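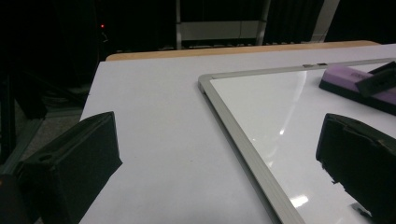

Acta de la reunión del coro Gamach

Hora de inicio: 18:30
Presentes: Walter Cuadros (dirige la reunión), Jhonatan Ñahui, los jefes de cuerda de sopranos, contraltos y bajos, y quien escribe esta acta. El jefe de tenores avisó que no podía venir y mandó sus opiniones por correo.

1. Acta anterior

Se leyó el acta anterior. Jhonatan pidió una corrección en el punto cuatro: donde dice "se compra el atril" debe decir "se pide precio para el atril". Con esta corrección el acta queda aprobada.

2. Concierto de octubre

Walter informó sobre la visita a la sala Plimard. La sala tiene 55 asientos fijos y no se permite poner sillas en el pasillo. El piano está en buen estado, pero la afinación se paga aparte. Podemos entrar a las cuatro de la tarde y tenemos que dejar todo recogido antes de las diez.

Se habló largo tiempo sobre si conviene hacer una función o dos. Las contraltos prefieren dos funciones, una detrás de otra, porque el año pasado quedaron familiares en la puerta. Walter piensa que la voz no aguanta dos veces el Monteverdi en la misma tarde. Se votó: cuatro a favor de una sola función, dos en contra. Los familiares tendrán reserva con nombre, con un máximo de 2 entradas por cantante.

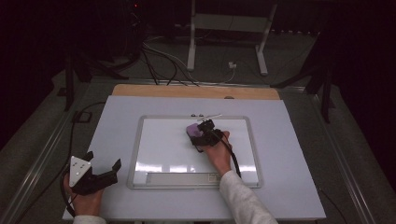

Pizarra blanca sobre la mesa.

3. Programa

Con el orden actual el concierto dura 53 minutos sin contar los aplausos. El jefe de tenores propone en su correo quitar la segunda canción de marineros. Los bajos no están de acuerdo — es la única pieza donde llevan la melodía. Se decide mantenerla y quitar la repetición en el villancico catalán.

Queda pendiente quién va a cantar el solo de la pieza inglesa. Las personas interesadas lo cantarán delante de Walter al final del próximo ensayo. Walter pidió que se aprenda el texto de memoria también en las piezas que se van a cantar con carpeta.

4. Impresión de programas y carteles

Jhonatan presentó dos presupuestos. La imprenta Dundover ofrece 100 programas doblados, con papel más grueso, y los entrega en una semana. La copistería Siu es más barata, pero no dobla las hojas, y tendríamos que hacerlo nosotros. Se elige Dundover para los programas y Siu para los carteles.

El texto del programa debe llegar a Jhonatan antes de terminar septiembre. Pidió también que las traducciones de las canciones sean revisadas por alguien que tenga el español como lengua materna. La soprano que hizo las traducciones del año pasado lo acepta otra vez, con la condición de recibirlas todas juntas y no una por una.

5. Vestuario

Se mantiene el negro completo. La propuesta de un pañuelo de color por cuerda no encontró suficiente apoyo. Se recuerda que los zapatos con tacón metálico hacen mucho ruido en la tarima.

6. Ruegos y preguntas

— Los bajos preguntan si se puede empezar el ensayo quince minutos más tarde, por los que vienen en tren. Walter lo va a pensar y contestará por correo.
— Faltan tres carpetas rojas. Quien tenga alguna en casa, que la traiga por favor, aunque esté rota.
— Se pide no dejar partituras con anotaciones a lápiz sin el nombre puesto.

Tareas:
Walter Cuadros: confirmar la sala Plimard y preguntar el precio del afinador.
Jhonatan Ñahui: encargo a Dundover y a Siu, lista de reservas.
Jefes de cuerda: comunicar los cambios del programa a sus voces.

La reunión terminó a las 20:10. La próxima será después del ensayo general.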